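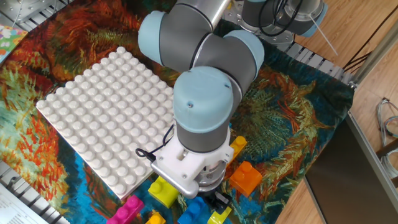

El brazo sobre la placa blanca, con las piezas repartidas por la mesa

Buscar en el foro Búsqueda avanzada Ir

**mutano_k**
¡Por fin tengo la celda montada! Dos brazos en la misma mesa, pinza paralela y placa de construcción como banco de pruebas. Me encanta trabajar con ladrillos: si la altura está mal, la pieza no entra y lo ves enseguida. Ahora estoy con el punto de aproximación, a 100 mm sobre la tela, y con la velocidad de bajada.
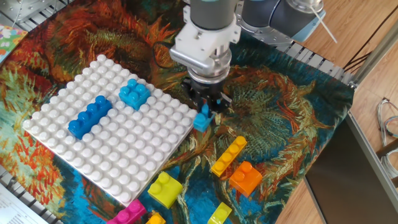
Tengo la bajada al 2 % en el último tramo y el resto a 200 mm/s. ¿Cómo lo veis?

**Urbonaitė**
¡Qué gozada de mesa! Yo quitaría la tela, eso sí. Cede al apretar y la referencia en Z se te va moviendo. Placa atornillada y a correr.

**mutano_k**
Pues no estoy de acuerdo – con cinta de doble cara por debajo no se me mueve nada, y me gusta que el fondo tenga colores. Lo que sí noto es el esfuerzo al encajar.

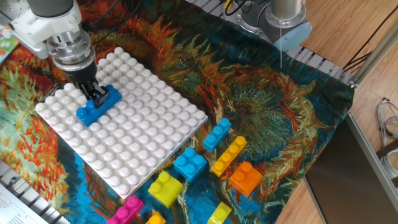

Si aprieto con los dedos cerrados a tope, el ladrillo se inclina un pelo. Bajé la fuerza de cierre y mejoró mucho.

**nerkness**
Revisa también el soporte blanco de la muñeca. En el mío los tornillos se aflojaron en octubre y estuve días recalibrando para nada. Y dale holgura al cable negro de la pinza, que al girar tira.

**Urbonaitė**
Lo del cable, totalmente. Lo de la tela lo mantengo :)

**mutano_k**
¡Reapretado todo! Sigo probando con las azules. 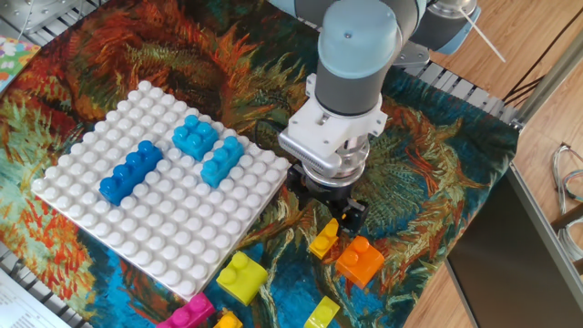

Tres piezas en la placa y la pinza a la derecha

Mañana pruebo sin tela y os cuento.

Contacto | © Foro Mencombe | Volver arriba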